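6.3 Recording plate-handling episodes in simulation

This section covers the collection of teleoperated examples for the plate transfer task in the Ellano simulator. Complete the workspace set-up in 6.1 and the controller pairing in 6.2 before you start. The target for one training set is 1000 accepted episodes. Rejected episodes do not count toward the target.

Before recording

1. Open the Plandley task launcher and load the plate transfer task.
2. Set the episode limit to 1380 control steps. An episode that reaches the limit is closed and marked as timed out.
3. Turn on both the wrist view and the overview. The recorder will not arm with only one stream active.
4. Check that the A1 label can be seen in the wrist view. It reads upside down from this side. Do not rotate the stream to correct it.
5. Leave image noise on. Sets recorded with noise off cannot be merged with sets recorded with noise on.

Note: The random seed changes at every reset. To repeat a layout, type the seed in the launcher before pressing Reset.

Recording an episode

1. Press Reset and wait for the status line to show READY.
2. Press Record.
3. Move the gripper over the plate with the fingers open. Keep one finger on each side of the long edges.
4. Lower the gripper until the pads are level with the side of the plate. Stop for a moment before closing.
5. Close the fingers in one motion. Do not pump the trigger.
6. Raise the plate straight up until it clears the holder, then move to the goal holder.
7. Lower the plate, open the fingers, and back away.
8. Press Stop. Choose Accept or Reject.

Caution: Do not drag the plate sideways while it is still in the holder. The contact solver can store a large force and release it in a single step. Reject any episode in which the plate jumps.

Note: Small corrections during the approach are useful and should be kept. Reject an episode for a dropped plate, a tilted final placement, or a collision with a holder, but not for a slow approach.

Checking the set

1. After every session, run the Okus checker on the output folder.
2. Review each episode listed under WARN. The usual cause is a gap between the two video streams.
3. Compare the accepted count with the launcher count. If the launcher shows 1000 and the checker shows 858, the difference is in episodes that failed the stream check. Record replacements with new seeds.
4. Do not rename episode folders by hand. The index is built from the folder names.

When you review WARN episodes, confirm that the finger pads can be made out in the wrist view and that the overview shows both the gripper and the plate. Shadows from the gripper on the board are expected and are not a fault.

Typical views from the plate transfer task: 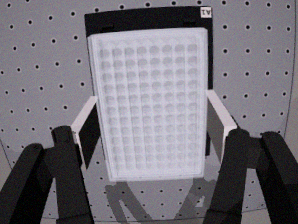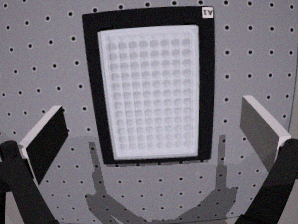
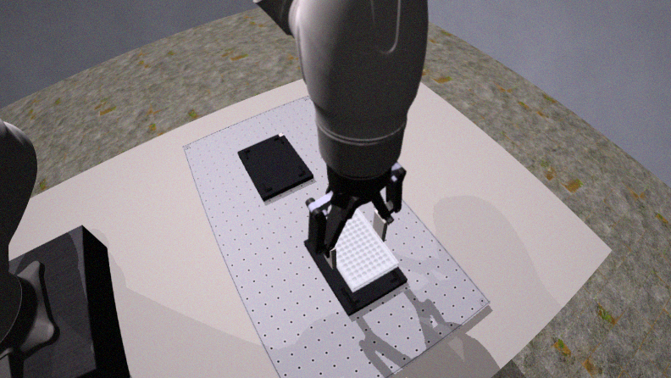
Figure 6-4. Plate, black holder and two-finger gripper in simulation. First and second: close view with the A1 label. Third: overview, with an empty holder farther back on the board.

6.4 Exporting to the Avcı format

Export only after the checker reports no open warnings. The export tool reads the index and skips rejected episodes. Keep the original folders until the first training run has loaded the exported set without errors.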